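Soft Goods at Home: data card
Sinan Sönmez, February
2 min read

# Faken soft goods set

Demonstrations of picking up, folding and putting away small cloth items, recorded in lived-in rooms with a hand-held gripper. The set was collected by Irnska to train the grasping policy used in Imov.

## Contents

- 400 episodes, each one a single attempt by one operator
- 14 homes, bedrooms and living rooms only
- 3 operators
- Wrist video, gripper opening and tool pose for every episode

Failed grasps are kept. They carry `success: false` and should be filtered out if you train by plain imitation.

## Collection

Operators used whatever was on the bed or sofa and did not tidy first. Curtains and lamps were left as found. An episode starts with the fingers open and ends when the item is let go. If the tool lost tracking, the whole episode was thrown out.

Video is stored with the fisheye circle intact. Crop it in your own loader, and do not undistort before computing poses, as the calibration file expects the original image.

## Known problems

Dark cloth is the hardest case. The fingers are black too, and the line between cloth and finger is easy to lose in the folds. The Magaña segmenter gave poor masks on 29 episodes, which are listed in `masks_bad.txt`.

Black knit fabric between the fingers, against a floral blanket: 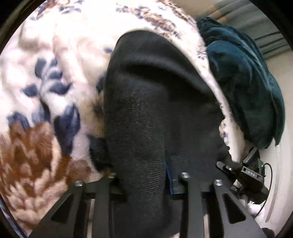
## Splits

Train and test are split by home. Do not reshuffle by episode, or the same blankets will turn up on both sides.

## Changes

- Fixed swapped left and right finger labels
- Removed duplicate episodes from the second upload

Send corrections to Sinan Sönmez with the episode number in the subject line.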